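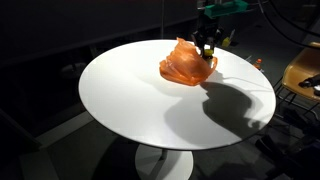

Aoife Buckley wrote to say that soft objects are a waste of a gripper test, and that I should stick to blocks until the numbers settle. Fair enough, but I already have blocks. Livenex did fine on those and so did Grustar, and I learned very little.

So the bag stays in. Thin plastic folds differently every time, and a finger that closes well on a flat side can slide right off a crease. I'm giving each gripper 20 tries with the same controller settings.
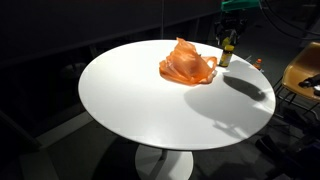 Livenex is the faster of the 2. Grustar has the better pad, and I can set its closing force in smaller steps. I'll redo both in October with the Etham controller. 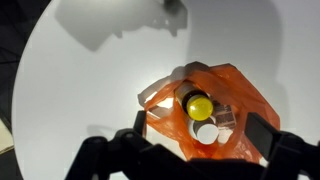
Camera placement matters more to me than I expected. I had mine up on a stand for months and kept guessing at depth. At the wrist, I can look straight down into the open bag and pick out the yellow cap and the white lid below it — and both fingers stay in view, so I can judge the gap on each side before closing.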